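Ukbridge、柔軟物把持の実演データ収集を拡大 手首視点の記録を1787件追加

ロボット向け学習データを手がけるUkbridgeは土曜日、柔軟物の把持を対象とした実演データ収集の第2期分をまとめ、共同開発先のNatbergに引き渡したと発表した。追加分は1787件で、第1期からの累計は3225件となる。データは、Natbergが開発中の模倣学習モデル「Minderard」の再学習に使われる。

対象作業は、白い布を敷いた作業面の上で、ぬいぐるみや積み木などの小物を平行グリッパでつかみ、指定された容器へ移すというもの。1件の記録は、アームが初期姿勢を離れてから、把持、搬送、解放を経て初期姿勢に戻るまでを単位とする。手首に取り付けた小型カメラの映像、各関節の角度、グリッパの開度指令値と実測値が同じ時刻基準で保存される。 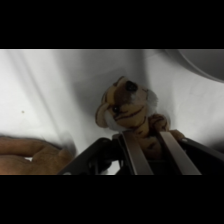
第1期の収集では、積み木や樹脂製の部品など、形状の変わらない物体が大半を占めていた。この条件で学習したモデルは、剛体に対しては安定した動作を示した一方、布製品や綿入りの玩具では、指の閉じ量が不足して搬送の途中で落とす例と、逆に閉じすぎて対象を押し出してしまう例が目立った。Ukbridgeは、接触後に対象がどの程度つぶれるかをモデルが映像から読み取れていないことが主な要因とみている。

第2期ではこの点を補うため、柔軟物の比率を引き上げた。同じ玩具でも、胴をつかむ場合、足の付け根をつかむ場合、頭部に近い位置をつかむ場合を分けて記録し、置かれた向きも毎回変更する。作業者は1件ごとに対象物を置き直し、あらかじめ生成した配置表に従って容器と周辺物の位置を決める。配置表は40通りあり、同じ配置が続かないよう順序を入れ替えて使用する。

周辺物の扱いも見直した。第1期では対象物と容器だけを置いた記録が多く、周囲に別の物体があると、モデルが対象を取り違えることがあった。第2期では、色や材質の異なる物体を容器の近くに残したまま作業を行う。動かさない物体には配置表の中で「非対象」の印を付け、アームが触れた場合はその時刻を注記として残す。
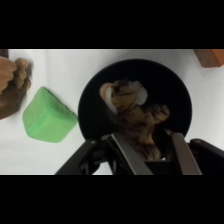 黒いボウルの中のぬいぐるみとグリッパの指。左に緑色の立方体、右上に橙褐色のブロックが見える(手首側カメラの映像)

操作方式には、作業者が手元の操作器でアームを動かす遠隔操作を採用した。あらかじめ作成した軌道を再生する方式に比べて1件あたりの所要時間は長くなるが、つかみ直しや接近角度の修正といった動作を記録に含めることができる。Ukbridgeによると、第1期ではつかみ直しを含む記録を一律に除外していた。今回は除外せず、修正の開始と終了に印を付けて納品している。学習時に使用するかどうかはNatberg側で選択できる。

把持に失敗した記録も保存の対象とした。失敗は、接触前の位置ずれ、把持中の滑り、搬送中の落下、容器の縁への接触の4種に分類する。判定は作業者がその場で行い、後日、別の担当者が映像を見て確認する。両者の判定が一致しない記録は保留とし、再確認が済むまで納品分に加えない。今回の1787件に保留分は含まれていない。

品質管理では、時刻のずれが課題となった。収集の初期に、手首カメラの映像と関節角度の記録との間に最大27ミリ秒の遅れが見つかり、該当する記録は補正のうえ再検査した。原因は映像の圧縮処理で、以後は圧縮を記録終了後に行う手順に改めている。補正した記録には識別用の項目を加え、未補正の記録と区別できるようにした。

映像は上下に黒い帯が付いた横長の形式で納品される。学習時の入力寸法に合わせるための余白であり、Natbergの前処理では帯を残したまま読み込む。カメラの取り付け角度は収集日の始業時に較正板を使って確認し、許容値を超えるずれがあれば固定し直す。較正の結果は記録と同じフォルダに保存する。

作業面に敷く布については、しわの状態を固定しない方針をとった。平らに張った状態だけで学習すると、折り目や影を物体の輪郭と誤って検出する傾向が出たためで、布の張り直しは配置表の更新時に限っている。照明は拡散光とし、明るさは2段階で切り替える。

Natbergは今後、第1期分のみで学習したモデルと、第2期分を加えたモデルを同一の条件で比較する。評価には、収集に使っていない玩具と容器を用いる。評価作業は、試験設備を持つOcampoの拠点で行う予定で、機体とグリッパは収集時と同じ型式をそろえる。把持の成否に加え、つかみ直しの回数と、非対象の物体に触れた回数も集計する。

第3期の収集については、容器の形状を増やすことと、2つの対象物を順に移す作業を加えることが検討されている。開始時期は評価結果を踏まえて両社で決める。データの一般公開は予定していない。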